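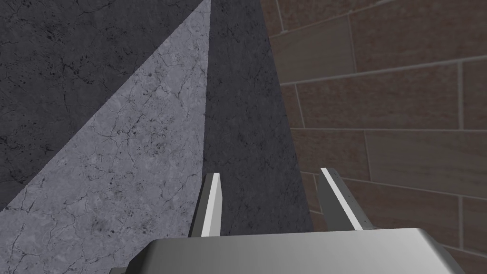
Fig. 1. Computer rendering: two gray fingers, open, with a bright white pad along the inner edge of the left one.

Unit 3: What a customer survey can and can't tell you
Notes by Angeliki Kokkinos. Read before the February session and bring the Pilladar questionnaire with you.

Where we left off

Last time we looked at how a question gets worded. We now turn to who answers it, which in my view does more damage than bad wording ever has. A clumsy question at least sits on the page where you can see it. The people who didn't reply leave no trace in the report unless somebody chose to put them there.

The Pilladar survey

Pilladar sells storage shelving and sent its questionnaire to 1339 customers. It got 368 back. The summary prepared by Forsberg, the firm hired to run it, opens with the line "Our customers are overwhelmingly satisfied." The response rate appears in a footnote near the end.

Divide 368 by 1339 and you get a little over 27 percent. I don't think that is a scandal. Plenty of decent surveys do worse. My complaint is with the word "customers" in that opening line. The survey heard from people who had a working email address on file, opened a message from a shelving company, and were willing to fill in a form. Whether those people resemble the other 971 is a question of fact, and the report doesn't touch it.

Gerasimos Tsoukalas objected in class last year that low response doesn't automatically mean a biased result. He was right. If the reasons for not replying have nothing to do with satisfaction, the answers you do get may be perfectly usable. But then I'd like to see an argument for that, and "we have no reason to think otherwise" isn't one. Did anybody look for a reason?

Terms

Target population: everyone you want to say something about.
Sampling frame: the list you actually draw from. For Pilladar, the email list.
Nonresponse: people on the list who were asked and didn't answer.
Coverage error: people you care about who were never on the list. Customers who paid cash in the showroom, for example.

Students mix up the last two every year. Nonresponse happens after you ask. Coverage error happens before.

The usual defenses

"The sample was large." Size helps with random error. It does nothing for a lopsided sample, and a big lopsided sample mostly makes people more confident in the wrong number.

"We weighted the data." Fine, by what? Forsberg weighted by age and region. If unhappy customers of every age in every region were less likely to reply, those weights leave the problem where it was. Weighting can only fix differences that run along the lines you weighted on.

"The results match last year's." So they may. The same people could be staying silent both times.

"We sent reminders." Good. Then show me the late answers separately. People who reply only after a reminder are sometimes treated as stand-ins for those who never reply. I'm not fully convinced by this, but it's cheap, and if the late group looks different from the early one you've learned something. Forsberg sent 2 reminders and lumped all the replies together.

A note on Plosar

Plosar did a follow-up by phone, calling a small random group of people who had ignored the written form. Markos Antoniadis will present it. I find it the better study of the pair, though the callers were company employees, and I would be slow to tell an employee on the phone that I disliked the product. Watch for how the report handles that. My own reading is that it handles it in one sentence and moves on.

For the session

Write half a page on the Pilladar summary. Rewrite its opening line so that it claims only what the 368 replies support. Then suggest one piece of information Pilladar probably already holds (order size, returns, complaints) that could be used to compare those who answered with those who didn't, and say what pattern would worry you.

Please don't write "more research is needed." Say which research, and who would have to pay for it.

Reading: Sofia Kokkinos's course notes on sampling frames, sections 1 to 3. Skip the part on quota samples, we'll get to it with Iderero.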